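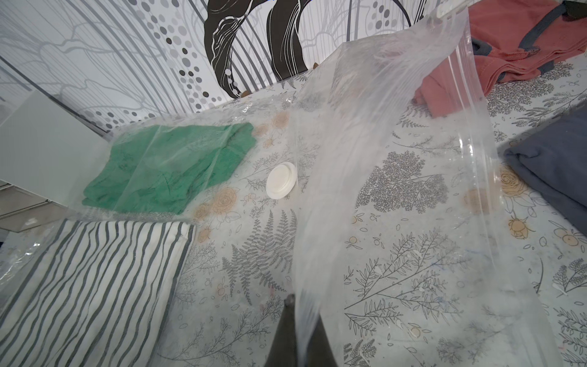

Plarnercombe, 25 Jul 2020

Gandell opens its two-arm work cells to smaller buyers, with a planning guide to help them budget

Gandell is happy to announce that its two-arm tabletop work cells, until now sold only to larger customers, can be ordered one at a time by laundries, storage companies, repair shops and anyone else who spends a good part of the day folding, bagging and putting away soft goods. Orders are open now through our Trosamham office, and we look forward to hearing from you!

Over the years we have had a great many conversations with business owners who liked the idea of automation but had no clear picture of what to put in the budget. The arms get all the attention, naturally, and then the rail, the mounting plates, the cabling and the plain old floor space turn up later as surprises. Our new planning guide, written together with our partners at Engelhardt, goes through these costs in the order a buyer is likely to meet them, and it is free to anyone who asks.

"Clothes in clear plastic bags are a fair test of any arm, and I always tell people to bring their own things along when they come to see us," said Hertta Mustonen, head of customer planning at Gandell. "A folded shirt and a slippery storage bag will teach you more about what you need to buy than a whole afternoon with a brochure, and we do love having visitors."

The cell shares one front rail between both arms, so buyers can plan for a single bench and a single run of power. Household goods such as folded clothing, storage bags and small drawer units can be laid out on the mat between them.

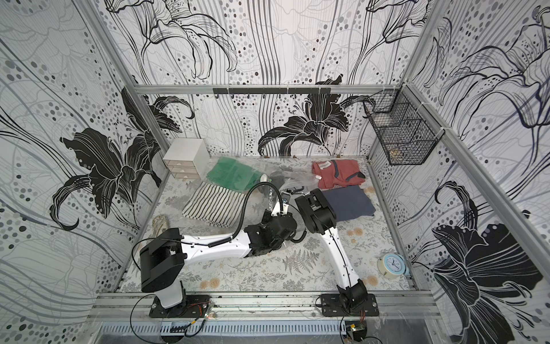 What the guide covers

The guide includes worksheets for floor space, spare parts, staff training and yearly upkeep, along with a chapter on leasing. We have printed 1,000 copies, and groups of up to 10 may book a planning visit at Trosamham at no charge. Buyers who place an order before the end of April will also receive 200 hours of phone support.

Requests for the guide and for visits may be sent to the Gandell planning desk in Trosamham.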